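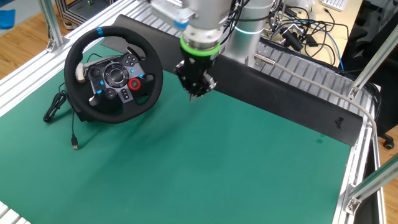 Tisis Sim Racing League – minutes, March 8, 2020

Present: Dace Eglītis (chair), Farah Pillai, Siiri Paulauskas, Tuấn Dương (minutes). Sandrine Lemaire joined during item 2 and asked to hear item 1 again. Declined.

1. Last minutes. Approved after Farah had "heated" changed to "lively."

2. Penalties. Siiri again proposed a drive-through for contact on lap one. Dace pointed out that this would have penalized
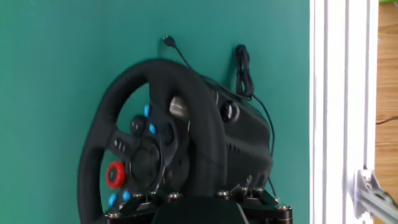
the entire grid at Drosis, herself included. Vote: 3 for, 2 against, with Siiri now thinking about her own record.

3. Money. The balance is $3,132. Sandrine wants a trophy. Farah wants to know who would dust it. Deferred to the next meeting, like last time.

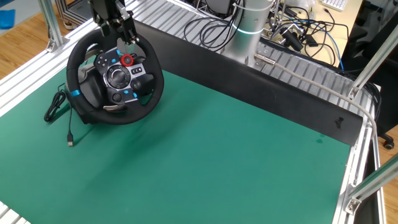 SEASON CALENDAR

Indik stays as the opener. The endurance race is cut to 52 laps, after 11 drivers complained of boredom – one of them during the race.

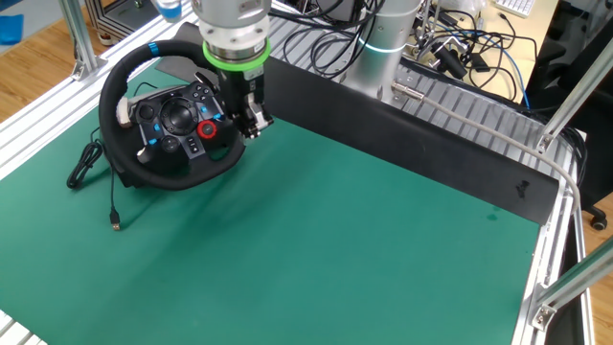

Do practice laps count toward the license rating?
Only clean laps set in official sessions count. Tuấn will put this on the website, where it already is.

Meeting closed after a lively discussion of snacks.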